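Workshop notebook, April
Customs data bench, Clondberg office. Entry on the Priltura declarations test 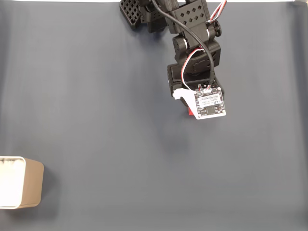
Black arm over the grey cloth.

Started at 8:40. The purpose today is to find why the Priltura import declarations come back from validation with the wrong origin status. Last entry I wrote that I suspected the commodity code table. I don't suspect it any more, see below.

Input: the file from Kostiuk, the broker, with 1,151 declaration lines. All are for goods which entered under the transit procedure and were then released for free circulation. I worked on a copy. The original is in the shared folder and please leave it there with the same name, the script looks for it by name.

First run, old rules. 200 lines rejected. The message is the same for all of them: preference claimed, proof of origin missing. I opened a few by hand and the proof is there. It is a statement on the invoice, with the exporter's number, and the wording looks correct to me. So the declarant did the work properly and our check does not see it.

I then compared the document codes. In the rejected lines the code for the statement on origin is written in the additional information field and not in the supporting documents field. Kostiuk changed their software in winter and I think the mapping moved at that time. I asked them by e-mail at 9:55, no answer at the time of writing.

Second run. I let the check read both fields. Rejected lines went down to 7. This was a nice moment, but I must be careful: if we accept the code in both fields, we accept also declarations which the real customs system will refuse. So it is good for diagnosis and it is not good for production. I have put the change on a separate branch with the name "bothfields". Do not merge it.

The 7 remaining lines, I went through them one after another after coffee:
- the value limit. Five of them are consignments above the limit where any exporter may write the statement, and the exporter has no registration number. Here the rejection is right. The client must ask the exporter to register or pay the full duty.
- one has the date of the statement later than the date of acceptance of the declaration. This can be allowed in some cases, but it needs a person to look at it. I marked it yellow.
- one I don't understand. Everything is filled, the code is in the right field, the date is fine. There is maybe a hidden character in the exporter number. I will look at the raw file.

Later, 14:20. Yes, it is a hidden character, a non-breaking space at the end of the number. It probably came from copying out of a PDF. Added trimming to the import step. The line passes now with the old rules also. I think this should go to production after somebody else has read it.

Question about the deferred duty. The Cikard account has a monthly guarantee of 4,000 and the test client goes over it if all lines without preference are charged in the same period. The system gives only a warning and continues. I am not sure if it is by design. In the manual I found one sentence on it and this sentence can be read in two ways. In my opinion it should stop, or at least hold the declaration until the guarantee is raised. I wrote it in the issues list, low priority, but I would like to discuss it before we show the tool to the port office.

Small things:
The country code list on the bench is the old one. I downloaded the new list and it is in the folder "lists", not yet loaded.
The rounding of customs value is done before the currency conversion in one place and after it in another. The difference is only cents, but the totals on the two reports do not agree and the client will ask.
The export side was not touched today.

To do next:
Wait for Kostiuk. If they confirm the mapping error, they send the file again and I repeat the first run with no change in rules.
Review of the trimming step.
Load the new country list and run everything one more time, also the transit messages from March.
Ask the Clondberg desk which exchange rate they use when the declaration is lodged before midnight and accepted after it. I could not find a written rule in our notes.

Stopped at 16:45. Log files are saved under the April folder, first run and second run separately.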